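Home | Course outline | Handouts | Kit booking | Forum

Westadham Robotics Evening Course
Handout 3: Sorting soft things with two arms
Joon-young Moon
07/10/2018

Welcome back! If you have read Handout 2 you'll know we left off with single arms and wooden blocks. Blocks are lovely. They have flat sides, they stay the shape they were, and if you know where one corner is you can work out all the rest. This time we move on to rubber bands, and I have been looking forward to it since May, when the first group tried them and the room got very loud.

What the task asks for

The project is called Korero. Two arms share one table, with a column of bins down the middle. The bands start in piles on either side, and each pile has to end up in a bin. You steer both arms yourselves, one person on each, and you'll be talking to your partner the whole time. The left arm is Ki and the right arm is Ukari, so please use the names. "Ki, hold" is much quicker than "no, the other one".

Before you touch the controls, agree three things with your partner:

- which bin takes which bands
- who goes first when you both want the middle
- what word means stop

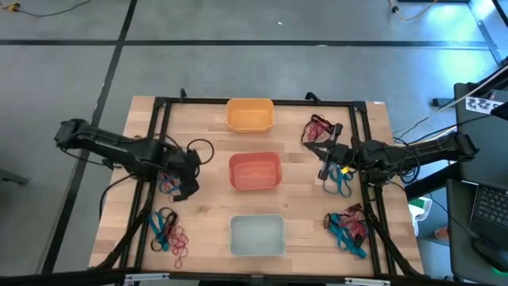 Rubber bands are hard for a reason we haven't met yet in this course: a pile has no shape you can rely on. Pull one band and you may get one band, or the whole heap may come along with it. The wide teal ones tend to loop over one another, and the thin red ones work their way in between. So where do you grip? My advice is to look for a loop that stands up a little from the table, come in from above with the fingers open, and close slowly. If the pile starts to move with you, keep going. A tangle in the right bin is still in the right bin, and you can argue about neatness later.

Watch for strands caught round the fingers. Opening the gripper doesn't always shake them off. Lower it until the loose end touches the floor of the bin, open, then move sideways before you lift. Some pairs use the rim of the bin to scrape the band free, and I'm perfectly happy with that — it's a good trick!

Sharing the middle

Both arms can reach the column, and that's where the bumps happen. Think of the middle as a narrow bridge. One arm crosses, drops, and comes back over its own side before the other sets off. It feels slow at first. Try it for a few goes and then see whether you can start moving the second arm while the first is on its way out. That overlap is the most enjoyable bit of the whole evening when it works, and I'd like every pair to have a go at it.

What the cameras tell you

We save views from more than one place, and they are useful for different things. The high view gives you the layout: bins, piles, both arms. A view from lower down or closer in can show you contact, but it can also be filled up by whatever is nearest. Learning to tell quickly when a view has nothing to offer is a proper skill. Your program will need it too, once we get to the second half of the course.

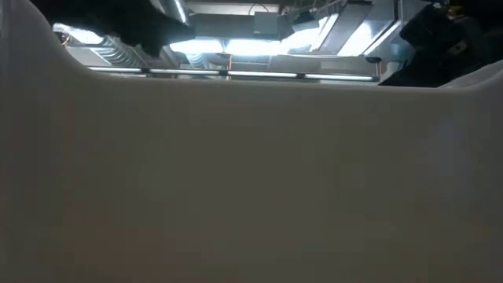
Fig. 2. A blocked view: a large off-white surface close up, with the ceiling lights above its rim.

Look at Fig. 2 and ask yourself what you could safely say about the bands from it. Nothing at all, and a program that gives a confident answer here has a fault you want to find early. In your notebooks, write down one simple test that would flag a view like this. How much of it is one plain colour? Do you see any table? Rough ideas are very welcome.

For next time

Write up one run, 300 words at most. Tell me where you gripped, what came up, and what you said to each other. Add your test for a blocked view. Bring it to room 116.

Comments (3)

tess_w: The sideways move before lifting saved us. We'd been shaking the gripper for ages.

Marlow: Can we swap arms halfway through a run or does that count as a new one?

jmoon: New run please, Marlow, but do try it, Ukari feels quite different to steer!

Contact the course desk | © Westadham Robotics Evening Course | Back to top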